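About Us > Our College > Who We Are

Grarnside College of Bookkeeping and Office Practice

Grarnside College provides vocational education in bookkeeping, payroll and office administration to adult learners. The College was established to serve people returning to paid employment after a period of caring, illness or relocation, and that remains the principal basis on which places are offered. To date, 3,765 students have completed a certificate or diploma with us.

Instruction is delivered at two campuses. The Dedau campus houses the main teaching rooms, the library and the student enquiries counter. The Undetow campus offers evening classes and the supervised practice office, in which students process invoices, reconcile accounts and prepare wages for a simulated small business over a full term.
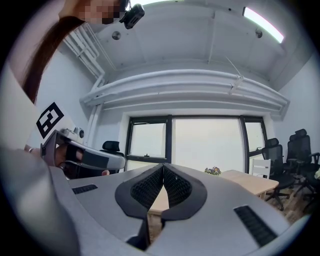
The College is governed by a board of directors and led by the Principal, Notburga Gruber, who was appointed after a career in regional adult education. The Principal is responsible for academic standards, staffing and the welfare of students. Day-to-day management of each campus rests with a campus coordinator, to whom enquiries about timetables and room access should be directed.

Class sizes are kept small. All trainers hold a current training qualification and have worked in the field they teach. Programmes are reviewed each August, when the College consults local employers on changes to payroll practice, record keeping and the software in common use. Revised unit outlines are issued to students before the following enrolment period.

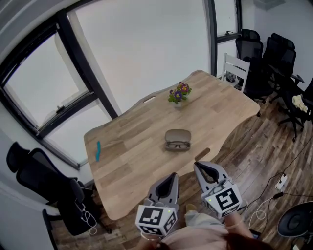
Financial assistance is available through the Mohamedi Bursary, which meets the cost of tuition and prescribed texts for eligible applicants. The bursary has supported 261 students since its foundation. Applications are assessed on the basis of need and are treated in confidence. Students who hold a concession card may also apply to pay their fees by instalment.

The College recognises prior learning and paid or unpaid work experience where suitable evidence can be supplied. Applicants who are unsure whether their experience qualifies are invited to arrange an interview with a student adviser before lodging their enrolment form.

Enrolments for the coming year close on Wed 10 December. Late applications will be placed on a waiting list for the relevant campus.

Related pages
Fees and instalment plans
Mohamedi Bursary: eligibility and how to apply
Recognition of prior learning
Getting to the Undetow campus
Complaints and appeals policy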